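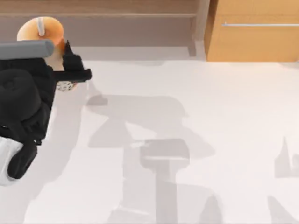
Talk notes: Counting stock in small libraries without closing the doors

Slot is 25 minutes plus questions. Griet Van Wijk is chairing and will hold up a card at the five-minute mark. Slides are numbered to match the notes.

Slide 1 — Title
Name, branch, title of talk. Mention that the spreadsheet template is on the session page. Do not read the abstract aloud; it is in the program.

Slide 2 — The problem
Catalogue says an item is on the shelf. Item is not on the shelf. The borrower blames themselves, asks at the desk, and a staff member spends ten minutes on a search that ends in a "missing" flag. Most small branches deal with this by closing for a stocktake every few years. Pastbridge used to close for a full week in January.
What I am describing is a rolling count: one bay at a time, during open hours, on a fixed cycle.

Slide 3 — The branch
Pastbridge is a single-floor branch. 3226 items in the adult non-fiction sequence, which was the part we tried first. Fiction and children's came later and are mentioned only at the end. Two handheld scanners, one of which has a worn trigger and is slower. Catalogue system exports a shelf list as plain text.
Pause here and ask who in the room still prints a shelf list. Expect several hands.

Slide 4 — Dividing the sequence
The unit is the bay, not the call number range. We tried call number ranges and they drifted every time someone shifted the shelves. A bay has a label screwed to the upright, and the label stays put.
Each bay gets a row in the spreadsheet: bay label, first call number, last call number, date counted, initials. First and last call numbers are re-recorded at every count. If they differ from the previous count, the bay above and the bay below are checked for overlap.

Slide 5 — Procedure at the shelf
Read this one more slowly.
Export the shelf list for the bay in the morning, before opening. Scan left to right, top shelf down. Do not correct the order while scanning. Put misfiled items spine-down on the trolley and scan them with the bay they were found in. Save the scan file under the bay label. Reshelve afterwards.
Correcting order during the scan was our largest source of error in the early months. People move a book into a section already scanned and it drops out of the file.

Slide 6 — Matching
Three columns: expected and scanned, expected and not scanned, scanned and not expected. The first needs no work. The third is usually a misfiled item or one that never got discharged at the desk. The second is the list that matters.
Remove anything issued between the export and the scan. The template does this if you paste the day's loans into the second tab. Wouter Desmet wrote that formula and should be credited here. It fails if barcodes have been pasted as numbers and lost their leading zeros, so format the column as text first.

Slide 7 — When to call something missing
Not after a single count. An item goes to "missing" only after two consecutive failed counts. Between them it carries the status "trace", which shows to staff and stays hidden from the public.
Likely question: why not hide the record straight away? Answer: a hidden record cannot be requested, and a request is often what turns the item up.

Slide 8 — Results
In the first full cycle, 706 records needed some kind of change. Most were location codes left over from a refurbishment, with the item sitting where it ought to be. Say this clearly, as the figure looks like losses if the slide is photographed without the notes.
The second cycle was much quieter. I have left the chart off because two cycles do not make a trend.

Slide 9 — Staff time
A bay takes roughly half an hour, including matching. Monday mornings are the quietest and most counts happen then. School holidays are skipped and the cycle stretches to suit. The spreadsheet sorts by oldest count date, so the next bay is always at the top.

Slide 10 — What did not work
Counting after closing: tired staff, more missed scans. Splitting a bay between two people: overlap in the middle shelf. Coloured stickers on counted bays: borrowers peeled them off.
Large-format books lying flat are still a problem. They hide behind one another and the barcode is often inside the cover. We count them by hand against the printed list.

Slide 11 — Other branches
Zalach has adopted the same template with a longer cycle. Fiction at Pastbridge is now included; picture books are counted by box, to box level only.

Slide 12 — Questions
Leave the template address on screen. If short of time, drop slide 10 and keep slide 7. Spare copies of the procedure card are in the blue folder; leave them by the door.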